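Ticket: Dravetico 7-port access switch drops uplink after firmware update
Opened: 5/30/24
Site: Maretmont, second floor
Status: Resolved, monitoring

Reported problem
Uplink from the Dravetico access switch to the Gisler core goes down under load. Port LED goes amber, link returns at 100 Mbps half duplex. Users on port 3 and port 5 lose the file share. A power cycle restores gigabit until the next large transfer.

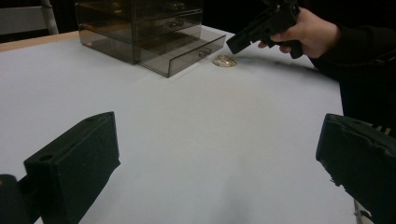 Checks performed
1. Swapped patch cable on the uplink. No change.
2. Moved uplink from port 7 to port 1. Same fault.
3. Pulled log. 69 CRC errors on the uplink in one hour, none on the access ports.
4. Set both ends to fixed gigabit. Link would not come up. Returned both to auto.
5. Disabled energy-saving Ethernet on the switch. CRC count stopped climbing. 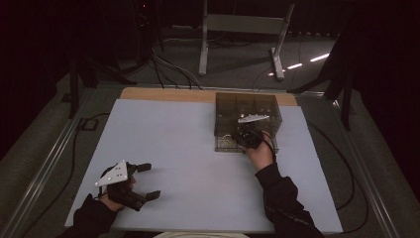 Open-top box with divided compartments, tabletop.

Findings
The update turns energy-saving mode on for all ports and does not keep the earlier setting. The core port has it off. With the mode on at the switch end, the uplink renegotiates after idle periods of up to 300 seconds and sometimes settles on the lower speed. The Flolgate monitor polls too slowly to catch the drop, so no alert was sent.

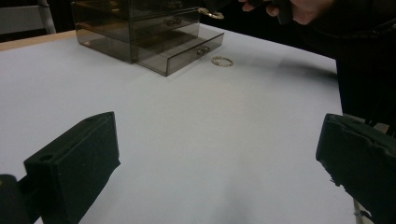
Does the setting survive a reboot?
Only if the running config is saved first. Use Save Config on the Maintenance page, then reboot and check the Port Settings page.

Fix applied
Energy-saving mode off on all ports. Config saved. Switch rebooted twice, setting held both times. Test copy to the file share ran to the end with the uplink at gigabit full duplex. CRC counter cleared before the test and read zero after it.

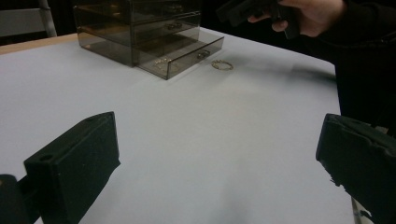 Smoky see-through drawer organizer on the table.

Remaining items
- Shorten Flolgate poll interval on uplink ports.
- Same firmware is loaded on the first floor switch. Check energy-saving mode there before closing.
- Vendor case open with Dravetico. Next release is planned for August. Do not update either switch until the release notes list this fault.
- Old patch cable tested good, returned to stock.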